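Is sealing a marble top worth paying for every year?

Posted in Home & Repair by Marero

We moved into a place in Brimesness in September with a dark brown marble top, white veins all through it. The company that came to quote, Drallovard, wants to seal it every year on a contract. It sounds like a subscription to me. Water doesn't seem to soak in.
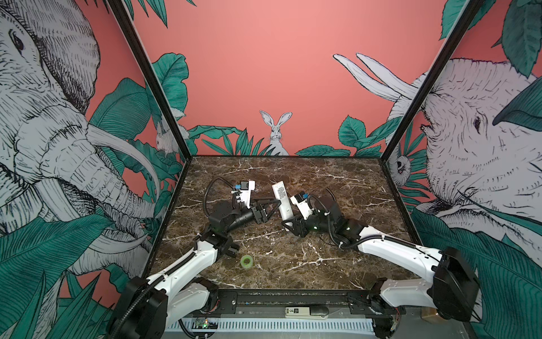 Does dark marble need sealing at all?
Depends on the slab. Leave a spoonful of water on it for 10 minutes and wipe it off. If the spot stays dark, seal it. If it doesn't, keep your money.

So what would I be paying them for?

Baxter

A rag and a bottle, mostly. I did mine myself in an afternoon and I'm no handyman. Sealer slows down oil and coffee. It does nothing for lemon juice or vinegar, which eat the polish and leave a dull mark, and I notice the sales sheets go quiet on that part.

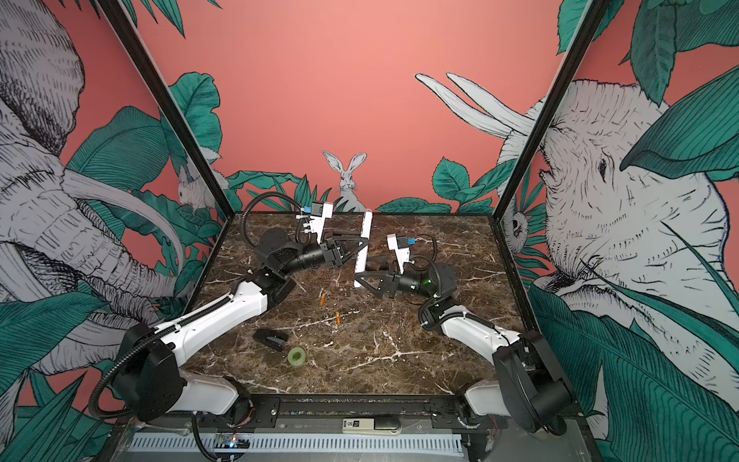

Whoever you hire, ask what product goes on and how long the maker says it lasts. If they won't name it, I'd pass. Mine has gone 2 years and still beads up.

brimesness_1823

My cousin had hers done and it looked the same before and after. Total waste imo

14thStreetTiler

Wouldn't go that far. Some marble drinks up everything, and the edges are worth testing too, not only the middle of the top.

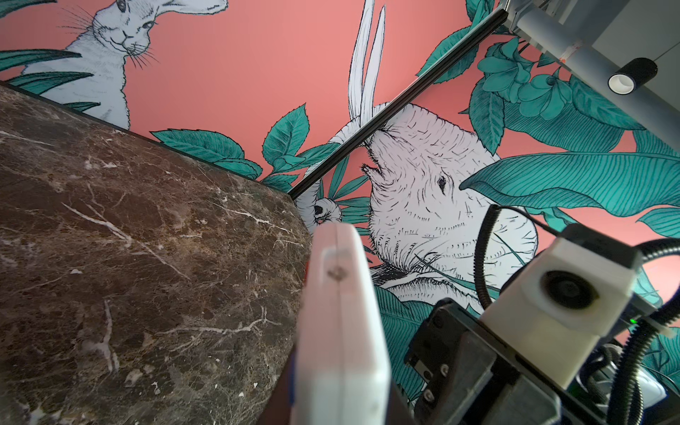
Try the water in a few spots, near the sink if there is one. I still wouldn't sign a contract for it. Dish soap and a soft cloth for cleaning, no vinegar sprays.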